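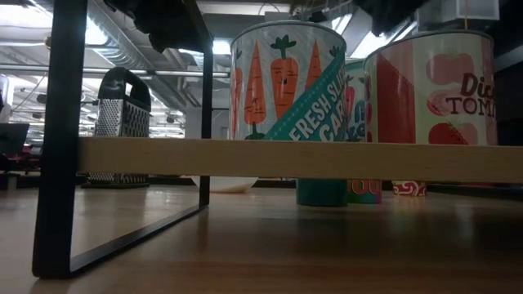

Tenant Relocation Coordinator, Pasgate Redevelopment
Full time, two-year contract

Drulora is a nonprofit housing office that works with renters and owners whose buildings fall inside a redevelopment area. We are hiring a coordinator for the Pasgate project, where 319 households and 32 storefront businesses will have to move before demolition starts on the old rail yard blocks.

The coordinator is the main contact for residents from the first notice through move-in at the new address. You will report to Paraschiva Sandu, relocation manager, and share a caseload with 2 case workers. The job is based in our office on Foltus Street, a short walk from the site, and a good part of the week is spent in people's homes.

What you will do

Meet with each household on your list and write up a relocation plan.
Explain notices, deadlines and payment claims in plain terms, by phone and in person.
Inspect replacement apartments before a lease is signed.
Keep case files current in Ccori, our records system. Training is provided.
Attend the monthly public meeting and take down questions that need a written answer.
Work with the developer's staff on move dates, elevator bookings and storage.

What we need from you

Three years of work in housing, tenant services, property management or a related field. A degree is welcome but not required. You should be able to read a lease and a floor plan, and write a clear letter. Spanish or Romanian is a plus – many residents on the east side of the site speak one or the other at home. You will need to climb stairs, as most of the buildings are walk-ups.

Some of the people you meet will be opposed to the project, and a few owners are still in court over it. Drulora takes no position on the plan itself. Our contract covers relocation only, and the coordinator does not negotiate purchase prices or discuss pending cases.

Hours and pay

Hours are 10 a.m. to 6 p.m., with two evenings a month for meetings. Pay follows the city's grade for senior case workers and includes health coverage, paid vacation and a transit pass. There is a $1000 payment at the end of the first year.

How to apply

Send a resume, a one-page letter and the names of two references to Paraschiva Sandu at the Foltus Street office, by mail or at the front desk. Please put "Pasgate coordinator" on the envelope. Interviews will be held in December – applicants who are not selected will also get a reply.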